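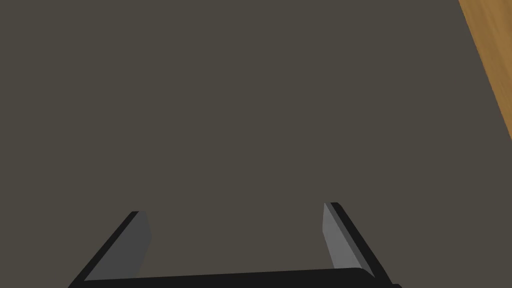
Stuvorent Help Desk
Shared mailbox stops receiving mail from outside senders
4 min read

Opened by: Halima Kashindye, Bondonau front office
Handled by: Santosh Nishad
Opened: June 6, 2020
Status: Resolved

Problem as reported

The bookings mailbox gets mail from people inside the company but nothing from customers. Two customers called to ask why their messages had gone unanswered. Neither of them got a bounce notice. Webmail and the desktop program show the same thing, so it is not a sync problem on one computer. My own mailbox gets outside mail as usual.

Entry 1, Santosh

Sent a test from an outside account to the bookings address. It did not arrive in the inbox, junk or deleted items. Sent the same message to Halima's own address and it came in within a minute. Domain records look correct and have not changed since November.

Asked Halima to check whether the mailbox was full. It has a limit of 2000 MB and is using a little over half of that.

Entry 2, Halima

I looked through every folder, including the ones we made for each season. The test message is not in any of them. I also signed out and back in, and restarted the computer. No change. Internal mail is still coming in.

One of the callers forwarded me her original message with the time on it. I have attached it to this ticket. She sent it to the right address.

Entry 3, Santosh

Ran a trace on the attached message. Our server accepted it and passed it to the Lemma filter. Lemma marked it as delivered, but the mailbox has no record of it. My test message shows the same pattern. So the mail is getting in and is being moved or dropped after the filter.

Checked the mailbox rules in webmail. There are 3, all of them sorting invoices into subfolders. Turned all of them off and sent another test. Same result. Turned them back on.

Entry 4, Santosh

Looked at forwarding on the mailbox itself, which does not show up in the webmail rules page. There is a forward set for all outside senders, pointing to an address at Neltamari, with "keep a copy" unchecked. That explains the missing mail and also why senders get no bounce. Neltamari's server is accepting everything.

Halima, do you know who set this up? I have not changed anything yet.

Entry 5, Halima

Neltamari was the company that answered bookings for us while the office was closed. They stopped doing that when we reopened. I thought the forward had been taken off then. It may be that it was removed and put back, because we did get outside mail for a while after reopening. Please take it off. We do not use them anymore.

Entry 6, Santosh

The change log shows the forward was removed on reopening and then came back when the mailbox settings were restored from a backup. The restore was done on our side after the storage move. The backup was older than the reopening, so it brought the old forward with it.

Steps taken:

1. Removed the forward from the bookings mailbox.
2. Cleared the cached routing entry so the change would apply right away.
3. Sent 2 tests from different outside accounts. Both arrived.
4. Checked the other mailboxes restored from the same backup. None of them had a forward set.
5. Wrote to Neltamari and asked them to send back the messages they were holding and then delete their copies.

Entry 7, Halima

Outside mail is working. I had a new customer message this morning and answered it. What should I do about the ones we missed?

Entry 8, Santosh

Neltamari sent the messages back as an archive file. I imported it into a new folder in the bookings mailbox called Recovered. The messages keep their original dates, so sort by date and start with the oldest. The import tool stops at 1000 messages per run, but this file was well under that and went through in a single pass. Attachments opened fine on the messages I checked.

If a customer mentions a message that is not in Recovered, send me the sender's address and the day it was sent and I will trace it.

Entry 9, Halima

Found the message from the first caller and the second one too. Going through the rest now. OK to close.

Resolution

Old forwarding setting brought back by a restore from backup. Forward removed, held mail recovered. Added a forwarding check to the restore procedure. Closed by Santosh Nishad.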